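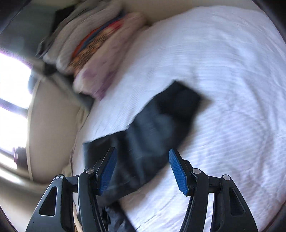 Where should you put clean clothes while you sort them?
The bed is the best place I know. It's flat, it's at a good height for your back, and you'll want it cleared before you go to sleep, so the job gets finished the same day.

Speaker notes, Draltholm Library home evening, April 2021

Welcome and settling in

Say hello, thank everyone for coming out, and mention that the tea is at the back. Tell them my own bedroom chair had so many clothes on it last month that I'd forgotten what color the cushion was. (Pause. People usually own up to a chair of their own at this point, so let them talk a bit.)

The small dark things

Start with the pile everyone puts off — black socks, black shorts, black T-shirts, all of which look exactly alike once they're crumpled up. A pale cover on the bed is a real help, and I do want to say so, as I spent years hunting for black socks on a navy blanket. Take one piece at a time, shake it out, lay it down flat, and only then decide what it is and where it's going. Pass the two drawer dividers along the rows. They're the Birkon ones, and I'd like both back, please!

Ask: who folds socks and who rolls them? Don't let this run past 2 minutes. It did in March.

The winter coats

Now for the big things, which I know many of you are putting away this month. A puffer jacket takes up a great deal of room when it's bunched up on the bed, and it's tempting to just stuff it in a bag and be done. Spread it out first. Go through the pockets, run the zipper all the way up, close the snaps, and smooth the sleeves across the front. Then fold it in half and let the air come out slowly under your forearms. I like a loose cotton bag for storing it — the very tight ones leave my jackets looking sad until Christmas.
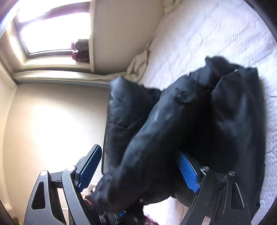 Where it all goes

Hold up the Trundex box, the one with the lid that sticks. Mine holds two coats and a scarf or so, and it lives under the bed. Hangers are perfectly fine too if you have the closet space, and I envy you if you do.

Questions, then the handout. There are 24 copies by the door, so couples might kindly share one.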